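Nabila El Idrissi
24 October 2022

Notes on dark grays in web JPEGs. I spent most of August re-exporting the photo archive for the Kekmont site and the shadows were the part that took the time. Posting what I have before I lose the settings.

The starting complaint was banding. A reader on a Vrettos laptop said the darker photos had "rings" in them, like contour lines on a map. I couldn't see any on my desktop monitor. I could on my phone with the brightness all the way up.

Two separate problems get called banding. One is in the file: the encoder has thrown out the small differences between neighboring tones, so a slope turns into steps. The other is in the display: the file is fine and the panel can't show the steps evenly. Check which one you have before you change any export setting.

Quick test. Open the file in an editor and apply a steep curve to the bottom quarter of the tones. If square blocks show up, about the size you'd expect from an eight-by-eight grid, it's in the file. If the slope stays smooth or grainy, look at the screen.

All but a handful of ours were in the file. The old exporter, Bromus, had been run at its default preset, which is tuned for bright outdoor pictures. Skies looked fine. Coats, interiors and anything shot in the evening did not.

Why dark areas suffer: JPEG divides the picture into small blocks and stores each one as a mix of patterns, from flat to very fine. Then it rounds. A soft gradient from near-black to dark gray has very little energy in anything except the flat pattern, so the rounding takes out nearly everything else. Each block ends up as one tone, and the seams are the edges you see.

Fine texture behaves the other way. It puts real energy into the fine patterns, so more of it survives the rounding. You get a sharp piece of texture next to a mushy gradient in the same file, at the same setting.

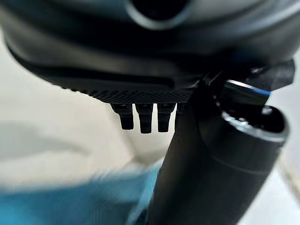
Smooth charcoal above, fine diamond texture below.

So when you judge a setting, don't look at the detailed part of the photo. The eye goes there first and it's the part that holds up longest. Look at the blandest dark area you can find, at full size, with the room lights down.

The quality number. It is not a percentage of anything and it is not comparable between programs. 90 in Bromus and 90 in Jovent gave me files of visibly different weight from the same source. The number just picks a rounding table, and each program is free to ship its own.

What I settled on for the archive: 90 in Jovent for anything with large dark areas, the site default for everything else. Sorting was done with a script that reads the average brightness of a small copy. It gets night shots right and gets black cats on white sofas wrong. I moved those by hand.

Color is the next thing people trip on. Most exporters store color at half resolution in both directions, which works out to one color sample for every 4 pixels. For neutral grays this costs you almost nothing, as there's hardly any color to lose. For dark red or dark blue it can smear badly along edges.

If your dark photos have a colored tint crawling through the shadows - green and magenta patches, usually - that's rounding in the color channels. Raising the quality helps. Turning off the color reduction helps more, and the files grow.

Converting to pure grayscale fixes the tint completely. I did that only for photos that were black and white to begin with and had been saved as color by a scanner.

Gamma, briefly. Eight-bit files spend their values unevenly, with more of them on the dark end than a straight count of light would give. That's deliberate and it mostly matches the eye. It stops being enough when you lift the shadows afterward, since you are stretching a few values over a wide range and the gaps open up.

Order of operations follows from that. Lift the shadows in the raw file, or in a sixteen-bit copy if raw is gone. Resize. Sharpen lightly if at all. Convert to eight bits last, then export once. Never lift shadows in a JPEG and save it as a JPEG.

I broke this rule for part of the archive because JPEG was all we had. Those pictures look as expected. They're marked in the catalog so that whoever finds the negatives can redo them.

Sharpening deserves its own post. Run over a smooth dark gradient, it finds the sensor noise and the old block seams and strengthens both. Use a mask that limits it to edges. The default mask in Jovent is too generous for this, so I pushed the threshold up until the flat areas in the preview went completely black.

Noise. Cleaning the noise out of a dark photo makes banding worse. Grain breaks up the steps, and once it's gone the contour lines have nothing to hide behind. If the gradient is already smooth, or the subject is out of focus, add a little grain before export. The file gets bigger, by roughly 2 percent on the ones I measured.

Add it in luminance only. Colored grain costs more and the color reduction blurs it into blotches anyway.

Grain size matters more than amount. It has to be fine at the final size, so add it after the resize. Added before, it gets averaged away and you've done nothing.
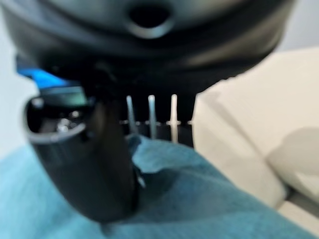
Szymon Kaczorowski: Does the added grain survive the host? My uploads get recompressed on the way in and the shadows come back blocky whatever I send.

Mostly no. If the host recompresses, fine grain is the first thing dropped and you're back to steps. What worked for me was uploading at exactly the pixel width the host serves, so at least it isn't resizing as well, and using slightly coarser grain. The result is acceptable on a phone and poor on a big monitor.

Newer formats do better on smooth darks at the same weight. I tested both of the common ones. We're still on JPEG because the Kekmont catalog software won't make thumbnails from anything else. There's a ticket open.

Last item, the background of the page. A photo with deep shadows on a pure white page looks blacker than it is, and the banding hides. Switch the same page to dark mode and every step is visible. Test in dark mode. The reader with the Vrettos had it on.

Settings file and the sorting script are in the usual folder. The script expects the small copies to exist already and will stop without a message if they don't.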